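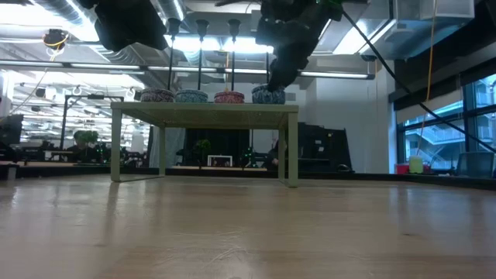 Search this repository
Search
Clear

# Nanham Parish Registers: Transcribed Entries

## Summary

This dataset holds 3,361 transcribed entries from the baptism, marriage and burial registers of Nanham. It is issued by the Fenavcombe Local Records Office for use in family history, population studies and the teaching of old handwriting.

## Contents

- `baptisms.csv`
- `marriages.csv`
- `burials.csv`
- `places.csv`, a list of farm and hamlet names with their modern spellings

Each row represents one register entry. The three register files share 16 columns, which are defined in `columns.md`. Files are encoded in UTF-8 and use commas as separators.

## Transcription

Entries were transcribed by Lleucu Rosser and Huw Skyrme from the bound registers. Each entry was read by both transcribers. Differences were settled by Gwenllian Bowen, whose decisions are recorded in the `note` column.

Original spelling has been kept in all name fields. Standard forms appear in `surname_std` and should be used for searching. Illegible letters are marked with a question mark, and a wholly illegible word is entered as `[illeg]`. Latin first names have not been translated.

## Known Limitations

The burial register has 2 gaps where leaves are missing. Ages at burial were entered irregularly and should not be used to calculate life expectancy. Around 1,000 entries give no occupation. An empty cell means that the register is silent on the point.

Dates before the calendar change are given as written. Users must adjust the year themselves where the entry falls between January and March.

## Terms of Use

The files may be copied and adapted for any purpose, provided that the Records Office is credited. Images of the registers are not covered by these terms.

## Corrections

Corrections should be submitted through the issue tracker, quoting the entry number. Those received by 16th July will be included in the September release. Questions about access to the original volumes should be addressed to Morfudd Gwilliam.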